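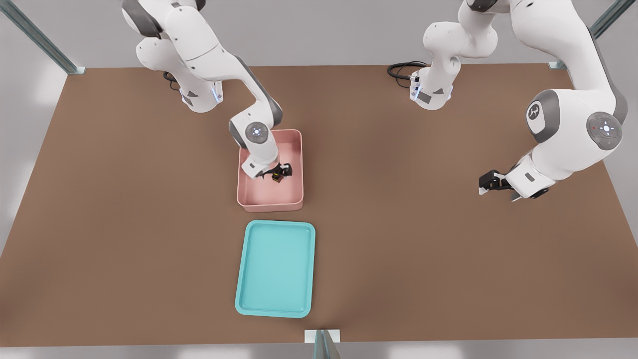 Selina Danzer

Right, several of you asked how we get a two-arm cell ready before anything real gets bolted down, and I promised I'd write it up in August when things were quieter. Things were not quieter, but I've got a pot of tea and the evening to myself, so off we go. Long thread, sorry in advance!

The cell is called Trilik. Two arms on the far side of one big brown table, a deep pink tray, a shallow teal tray, and the job is to get small parts out of the pink one and into the teal one without dropping them, scuffing them or biffing the wall of the tray on the way out. Everything in this thread is from the simulated version, which I've been fussing over for far longer than I told my manager I would.

First job, always, is the bases. I put both arms at a similar distance from the back edge, then leave them alone. I used to nudge them every time a reach looked awkward, and you end up with a layout that suits the last pick you tried and annoys all the others. Move the trays instead. Trays are cheap and nobody has to drill anything.

So the pink tray lives under the left arm's comfortable reach, a bit left of the middle of the table, with the teal one straight in front of it and just a narrow strip of table between them. Both have their long side running front to back. I had them side by side at first and it looked much tidier, and the left wrist hated it.

The deep tray is where nearly all the time goes. With a shallow tray you can come in at a bit of a slant and get away with it. With a deep one the fingers have to go in pointing down at the floor, and the gripper body goes in behind them, so you need room for the whole hand as well as the fingertips. I forget this about once a project, and I've been doing it for years.

My rule is that the wrist gets itself over the tray first, then comes straight down, and comes straight up again before it goes anywhere sideways. It costs you a little time on every pick. I've tried cutting the corner on the way out (we all have, don't fib) and the part catches the rim, and then you spend the afternoon you saved looking for the cause.

How low to go is the next argument. The parts are small and mostly black, with a yellowy-orange face on one side, and they don't stand up very far from the tray floor. Too high and the fingers pinch the top edge. Too low and they touch down before they close. I start 13 mm up and creep down in small steps with the speed right back, and I write each height down on paper. Leonie Leitner teases me about the notebook, and then borrows it.

Speaking of whom, it was Leonie who found my best mistake on this one. I'd measured the height from the table and she quite reasonably asked whether the tray had a bottom. It does have a bottom! The bottom has a thickness! All my lovely numbers were out by exactly that much. I've since put the zero on the inside floor of the tray, with a note in capital letters.

Now, the other arm. While the left one is busy in the pink tray the right one waits out to the right, well clear of both trays, with its gripper open and pointing inwards. People see a parked arm and assume it's being wasted. I'd much rather have it out there with nothing to hit than hovering helpfully over the teal tray when the left one swings round.

Choosing the waiting pose took me three goes. Tucked up high over its own base felt safe, but the elbow had a long way to unfold when its turn came and it swept across more of the table than I liked. Low and out to the side is shorter and duller. I like dull.

There's a simple permission between the two of them. The left arm claims the trays, does its bit, gives them back, and only then may the right one come in. I kept a version where they shared and dodged each other, as it's very pretty to watch, but I wouldn't want to be the person looking after it at six in the morning with a cold.

Once the heights and poses were in, I let it run. First proper batch was 218 picks, and I sat and watched the whole lot like a new parent. Then I changed the closing speed and ran 104 more with the same seed for the part positions, so I could compare the two fairly. If you take one thing from this thread, please change one setting at a time. I say it to every new starter and I still have to say it to myself.

A word on cables. Mine come out from behind the bases and sit on the table in a bit of a tangle, and in the simulation they do no harm whatever. On the real table they'll be clipped back before we power anything. A loose loop near a moving arm finds its way under it sooner or later. I've got a bag of clips from Usmani put by and a label on the bag with my name on it, which so far has kept it out of other people's drawers.

Same goes for the frame posts. They're easy to forget when you're staring at the middle of the table, so I put them in the model at the very start, before the trays even. On an earlier cell, Jatov, we added them at the end and I had to throw away a whole set of poses I was rather fond of. You can't argue with a length of aluminium.

Looking after it, then. Every time someone opens the model they do the same little round: send both arms home, check the gripper opens and shuts fully on each, check the zero is still on the tray floor, do one pick at crawl speed, and only after that go up to normal. It takes up to 10 minutes if you stop to chat. I'd keep the same round on the real cell, with a wipe of the fingers added.

And please save a copy before you fiddle. Give it a name a stranger could understand. I opened a folder at Falitar once with a file called final, one called final2 and one called USE THIS, and the one that worked was called tuesdayish. I have never quite recovered.

What's still on my list: the release over the teal tray. The lip is low so there's plenty of room to get in, but I'm setting the parts down from a little too high for my liking and I'd like them to be placed and not let go of. I'm also not happy with how long the left arm dithers before it leaves the pink tray. I think it's a settling time I put in when I was nervous and never took out.

If anyone has a nice method for picking small parts when they've ended up right against the wall of a deep tray, I'm all ears. At the moment I turn the wrist so the fingers close along the wall, and it does the trick in the middle of a side but gets fiddly in those rounded corners. Leonie thinks narrower fingertips. I think she's probably right but I'd like to hear it from somebody else first. Kettle's going back on, I'll answer replies in a bit.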